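Wollkränzchen für die Osterzeit wickeln

Im März kommt bei mir jedes Jahr die Kiste mit den Wollresten auf den Tisch, und dann wird gewickelt, bis der Tee kalt ist! Für ein Kränzchen braucht ihr einen Pappring und 31 Meter dünne Wolle, gern auch bunt zusammengeknotet.

1. Platz schaffen
Legt euch eine dunkle Unterlage hin, darauf findet man helle Sachen einfach schneller wieder (meine Augen danken es mir). 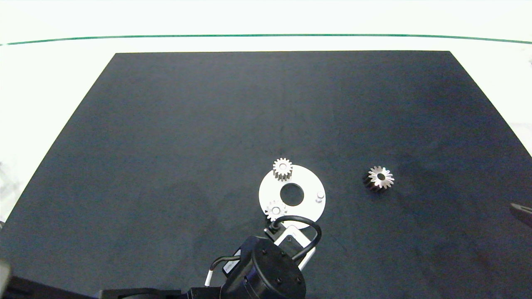 2. Wickeln
Den Faden durch das Loch führen, außen herum und wieder zurück, schön dicht an dicht und nicht zu stramm.

3. Aufhängen
Zum Schluss den Faden hinten verknoten und eine Schlaufe stehen lassen. Viel Freude dabei, eure Jozefína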